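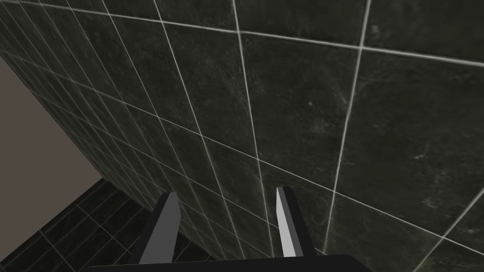 Moving late in life is mostly a matter of deciding what you want an ordinary day to look like, and then checking whether the new place will let you have it. I'll start there and leave the money until the second half. When I talk to people who are thinking about a move after 60, they usually tell me about the view or the kitchen. I ask them what they'll be doing at ten in the morning on a Tuesday in February. Take finishes. A wall of near-black square tile with thin pale grout looks sharp in a brochure, but dust and gray smudges show up on a dark surface like that, and the person with the cloth is you. Think about the wiping before you think about the color. The same goes for stairs, lawns and long driveways.

Speaker notes: Starting Over Somewhere Else
Talk by Rhydian Gittins

OPENING

Thank the host. Say that questions can come at any time, but I'll hold the tax ones for the end.

Ask for hands: who has moved house since the kids left? Who wants to? Who is here because a spouse wants to? (Wait. There's normally a laugh on the third one.)

Then my own story, short version. I was 63 when I moved from Rosser to Hadamau. I had lived in Rosser all my working life. I knew the mailman's schedule and which checkout line moved. I had visited Hadamau on vacation and liked it, and I took that as enough evidence. I'll come back to what I got wrong.

Don't tell the moving truck story here. It runs long.

PART ONE: WHY PEOPLE GO

The reasons I hear most, with a sentence on each.

Family. Someone has grandchildren in another state. Say plainly that adult children also move. Ask them, before you sell, how settled they are. It's an awkward conversation and it's worth having. My neighbor in Hadamau followed her son there, and his job took him overseas the next spring. She stayed, and she likes it, but she had to build a life there that she hadn't planned on building.

Cost. A cheaper house is real money. Remember to look at what comes with it: insurance, property tax, heating, the drive to a specialist. Write the whole year down on one sheet.

Weather. Everyone visits in the good season. Go in the bad one.

The house itself is too big. This is the one people are least likely to say out loud. They say the yard is getting to be a lot. Give it some time. If the house is the only problem, a smaller place in the same town may fix it, and you keep your friends and your dentist.

Grief or divorce. Slow down here. I'm careful with this part and I watch the room. Some people need to leave a house right away and are right to do it. Others sell in the first few months and wish they had waited. I don't give a rule. I suggest renting out the old place, or closing it up, if the money allows.

PART TWO: THE TRIAL STAY

This is the practical center of the talk. If we are behind on time, cut from Part One.

Rent before you buy. I rented for eight weeks and should have rented through a winter. A hotel doesn't count — somebody else changes the sheets and you eat out. You need a place with a kitchen and a trash day.

Things to do during the stay:

- Register with a doctor, or at least call and ask if the office is taking new patients. In Hadamau two offices told me no.
- Drive to the nearest hospital at night.
- Use the bus, even if you drive now.
- Go to something weekly and go more than once. The first time, people are polite. By the fourth they save you a chair.
- Get something fixed. A lamp, a shoe, a tooth. You learn a lot about a town by trying to get something fixed.
- Spend a whole Sunday with no plans.

Point out the last one. Weekdays fill up with errands. Sunday afternoon was when I missed Rosser, and I still do a little.

If you're a couple, each person should do some of this alone. One of you may be the person who makes friends for both. Find out now which one.

PART THREE: THE STUFF

Keep this light. People have heard plenty about decluttering and don't need it from me.

My method was to get the floor plan of the new place and draw the furniture on it in pencil. Whatever wouldn't fit on paper didn't go. I kept a dining table that had no business in a one-bedroom apartment, and I ate around its edges for a year before I gave it up.

Ask the family what they want and give a deadline. Mention that the answer is often "nothing," and that this can sting. It stung me. My daughter wanted the cast-iron pan and a box of letters.

I hired a moving firm called Clornis for the heavy things and did the rest in car loads. Answer if asked: yes, they were fine, one scratched bookcase, and they paid for it. I'm not here to sell anybody a mover.

Papers. Keep the will, deeds, medical records, medication list and insurance papers in one folder, and carry that folder yourself. Don't put it on the truck. Check whether the will and powers of attorney hold up in the new state. A local lawyer can tell you.

(Drink of water.)

PART FOUR: THE FIRST YEAR

What I got wrong. I thought that being friendly would be enough. I said hello to everyone in my building and went home alone every evening until fall. What changed things was taking a job, a small one, two mornings a week at the Stellico, the old movie theater on the main street. I tore tickets for the senior matinee. People saw me often enough to start asking where I was when I wasn't there.

So my advice is to have a reason to be somewhere. It can be paid or not. Choir, church, a class, the food pantry, walking someone's dog. It should be a place where your absence would be noticed.

Expect a dip. For me it came after the boxes were gone and the phone calls from Rosser had thinned out. I had assumed by then that I'd made a mistake. I wrote out a list of what I'd go back to, and half of it was people who had also moved or died. I don't always read this line. Judge by the room.

Keep two or three ties to the old place and work at them. I call the same friend every week at 7 p.m., and we have the same argument about baseball.

Have a way back, or at least a way on. Know what you'd do if your health changed or if one of you were alone there. Could that person drive to the store? Would they want to stay? Talk it over while it's still a dull conversation.

MONEY, BRIEFLY

Hand out the one-page sheet now and not earlier, or they read it through the whole talk.

Go down the left column only: sale costs, moving costs, double rent or double utilities during the overlap, new car registration, deposits, things you'll replace. People forget curtains. Curtains cost me more than the truck.

Taxes: say that I'm a retired shop teacher and that they should ask a professional. Repeat this when the first tax question comes.

QUESTIONS

Usual ones: Was I lonely? (Yes, for a while.) Would I do it again? (Yes, but with the winter rental.) Do I miss the house? (The workshop, yes. The gutters, no.) What about pets? (Ask the landlord in writing.)

If things are slow, ask the third group from the opening, the ones whose spouse wants to move, whether anything has shifted. Let them talk to each other. Stay until the chairs need stacking and leave spare sheets by the door.

Talks > Later Life > Moving and Housing

Get new talk notes by email. Enter your address to join our newsletter. You can unsubscribe at any time.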